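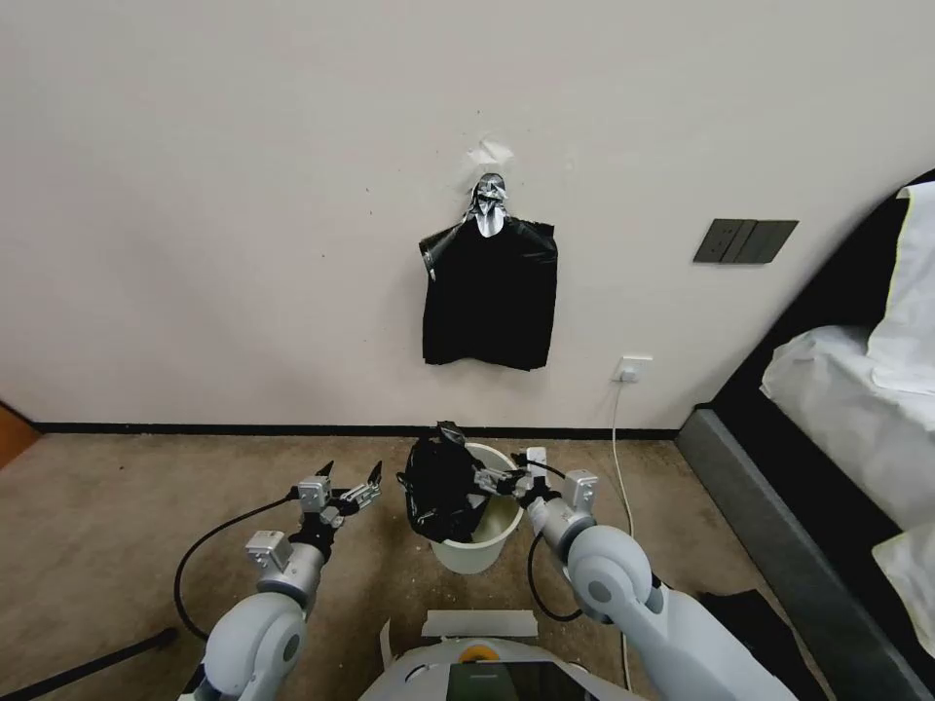
April 24, 2026. Second full day on the bag task at the Sturnport apartment, and the demonstration count is up to 436. The plan called for more by now, but the task is slower to show than the one we did in February, and I am out of practice with the left control arm. Most of the difficulty is in the rim. The right gripper has to take hold of the black plastic at the edge of the wastebasket and keep it there while the left stays open and clear, off to the side of the bin. If I bring the left in early, it pushes the bulge of the bag back inside and I have to start again. I lost 29 takes that way before lunch. All of them are marked as failed and kept in a separate folder.

Thin plastic gives almost nothing back through the controls. I am going by sight. When the bag folds over on itself I can't tell one layer from two, and a pinch that looks good on the screen may be holding air. I tried closing the gripper more slowly. It made the takes longer and the grip no better, so I went back to the normal speed after an hour.

Changed one thing in the routine: I now pause for a full second after the right gripper closes. The Nowakowski notes say pauses teach the policy to stall, and they may be right for pick and place. For film I want a clean break between the grip and the pull. Will compare the two sets when there is enough of each — probably 67 takes with the pause and the same number without.

Wrist calibration drifted again on the right side. Reset it twice, logged both. The cable along that arm needs a looser tie near the elbow, as it tugs when I reach across. Did not fix it today.

Upload to Plindetia took most of the evening. It stopped once at file 539 and picked up again without losing anything. Checked nine files at random and the time stamps line up with the joint data.

Shoulders sore, mostly the right. Tomorrow the bin moves closer to the base and I start on the second half of the task, pulling the bag up and out. Wullthorpe still wants the bathroom version next. I need to ask them for a bin of the same height.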